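The letter about the house in Padside came in April, when I was still living above the bakery in Gindlow. It was one page. It said that my aunt had left me the house, the garden and the debt of 173 dollars to a man named Horgan, and that I should please settle the last one first, as she had promised him.

I did not know my aunt well. I had met her 2 times, both at funerals, and both times she gave me a boiled sweet from her coat and asked if I was eating enough. My mother said that she was proud and difficult. My father said nothing about her, but he kept her postcards in the drawer with the good scissors.

I took the morning bus. It goes over the hill by the old Florner mill and then down along the river, and the whole way I was holding the key inside my glove. The driver asked me where I wished to get off, and when I said Padside he looked at me in his mirror for a long moment.

"For the Sethi house?" he asked.

"Yes. I am Amna Sethi."

"Then you are the second one," he said, and he did not explain it.

The house was smaller than I had imagined it. The door was swollen from the rain and I had to push it with my shoulder. Inside, it smelled of soap and cold tea. My aunt had put labels on everything, in blue ink, in her narrow handwriting. On the cupboard: *cups, the good ones*. On the window: *do not force*. On the clock: *10 minutes fast, leave it so*. I went from room to room and read her, like a person who reads a long letter that was not addressed to anybody.

In the bedroom, under the lamp, there was a plan of the garden. She had drawn it with a ruler. Each bed had its number and each number had its list, beans and onions and some words that I could not read. One corner, behind the pear tree, had no number. She had only shaded it very lightly with a pencil, many times over, until the paper became thin.

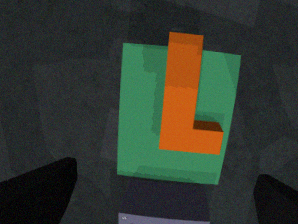
Horgan wanted to know, before I had even stood up from her chair, whether I had come to sell. He had walked in by the kitchen without knocking. He was an old man with clean boots, and he held his hat in front of him with both hands. He said that people from the city always sold, that it was no shame, but that he would prefer to hear it today and not from a board in the front yard.

I told him that I did not know yet. Then I remembered my manners and took out the envelope with his money.

He counted nothing. He put the envelope on the table, beside the plan, and he looked at the shaded corner.

"She told you what this was for?" he asked.

"The letter only said a debt."

"It was for a tree," he said. "Two trees. One lived."

We went outside. The grass was high and wet, and I had the wrong shoes. Behind the pear tree the ground was a little lower than the rest, and there was a short stick with a label tied on it. The ink had run, but I could still see that it was a year, 2000, and under it was a name. It was my name.

"You were supposed to come that summer," said Horgan. "Your father wrote that you would come. She bought two small pears from me, one for herself and one for you, and she planted them on the same afternoon. Then there was the quarrel."

"What quarrel?"

He turned his hat around by its edge. "I sell trees," he said. "I was not told."

I tried to remember that summer. I remembered a suitcase, a red one, which stood in our hall for several days and then did not stand there anymore. I had never asked where I was going with it.

"She paid me for the one that lived," Horgan said. "For the other I did not want anything. But she wrote it down every year, and every year she added to it, and I could not make her stop."

The pear tree was full of buds, closed still. I put my hand on the bark. Somewhere in the house the clock struck the hour, too early.

"How much is a small one now?" I asked him.

He thought about it seriously. Then he went back to the kitchen for the envelope, and I held the gate open for him, and we walked down the lane to his place to look at what he had.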